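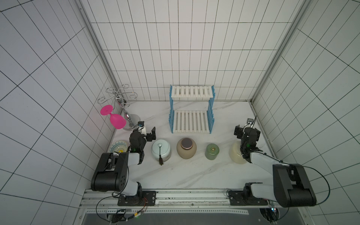

Sourdough for People With Jobs
Notes for the library talk, October 2024
Roya Fallahi

Slide 1
Say hello. Ask who has a starter at home now and who has let one die. Mine died twice.

Slide 2: The schedule
Feed the starter before work. Mix the dough after supper. Fold it while the dishes get done. Into the fridge overnight, bake the next evening. Leave this slide up long enough for people to copy it.

Slide 3: The basic loaf
1000 grams flour makes two loaves. Salt is 20 grams. For water, start at 700 and go up once you're used to handling it. Mention that store flour varies. My bag from Brarero takes less water than the one from Trunus.

Slide 4: The log
I started writing bakes down in February two years ago. 296 loaves so far, 17 of them not worth eating. Most of those were in winter, when the kitchen was cold and I went by the clock. Go by the dough.
Pass the notebook around. Get it back.

Slide 5: Equipment
A heavy pot with a lid, a scale, a bowl. A shower cap works as a bowl cover. Skip the fancy baskets at first.

Slide 6: Questions
Likely ones: whole wheat (swap in a quarter to begin with), gummy middle (let it cool before cutting), freezing (slice first).

Starter jars are by the door, one per household. Feed it tonight.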